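Programs > Small Grants > Pumlow Home Energy Advice > Progress reports

Progress report to the Clorkance Fund
Pumlow Home Energy Advice, second reporting period
Last updated: 2025-05-31

Shares: 5 | Comments: 0

Since our last report in January the advice service has continued in both places, Pumlow and Ladero. We made 113 home visits in this period. The plan in the grant agreement was 300 visits for the full grant, and together with the visits of the first period we are a little behind this plan. I explain the reasons below and also what we want to do about it.

Home visits

A visit takes one and a half hours in most homes. The adviser reads the meter together with the tenant, looks at the last two bills and then walks through the rooms. In the first period we used a long form with many questions, and the tenants got tired of it. We have now a form of one page. The advisers fill the rest afterwards in the office, from their own notes.

The most common problem is still the same - people pay an estimated bill for many months and do not know that they can send their own reading. In several homes the correction was bigger than everything we could save with lamps or timers. For this reason we moved the meter reading to the start of the visit.

The second common problem is water heaters which run all day and night. Here we can not always help directly, as the heater belongs to the landlord and some landlords do not answer our letters. We wrote a model letter which the tenant can sign and send. It exists in four languages now.

Equipment lending

Households can borrow a small box from us for two weeks. In it are a plug-in meter, a room thermometer and a power strip with a switch. The lending works well in Pumlow. In Ladero it was slow, because the library where the boxes are kept had its opening hours reduced in the winter. We agreed with the library that a box can be returned also at the front desk of the health center next door.

Three plug-in meters came back broken and one box did not come back. We replaced the meters from the materials line. We do not ask a deposit and we would like to keep it this way, even if it costs us a box from time to time.

Evening talks

We held five evening talks. The talk on reading a bill was full, and we repeated it. The talk on insulation had few visitors, and those who came were mostly owners, not tenants. We think this subject is better for a printed sheet, and we will not offer the talk again in the same form.

The talk on safe use of extension leads and power strips was not in the original plan. Tenants asked for it during the visits. Many older apartments have only one outlet in each room, and people connect one strip into another. We show which appliances should go directly into the wall, like heaters and kettles, and how to read the maximum load on the label.

Staff and training

One adviser left in the middle of the period and the position was empty for seven weeks. This is the main reason for the lower number of visits. The new adviser finished the Yimer course for energy advisers and makes visits alone now. The course was more expensive than in our budget, so we paid the difference from our own funds.

Money

We spent 3072 dollars on materials and printing in this period. Salaries were below the budget because of the empty position. We ask to move the unused part of the salary line into the next period, so that the new adviser can work one extra day per week until the delay is made up. Please let us know if a separate letter is needed for this. The full table of costs goes to you with the signed copy.

Two points are still open from your last comments. The data protection notice is now printed on the back of the visit form. The follow-up call after three months has started only in Pumlow, and we can not say anything about lasting savings yet. In Ladero we begin with the calls in the next period.

Next period

- Extra visit day each week, mainly in Ladero
- Printed sheet on insulation for owners
- Follow-up calls in both places
- Second meeting with the landlords' association about water heaters

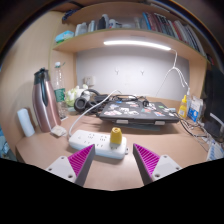

White power strip on a desk, with a small yellow item at one end.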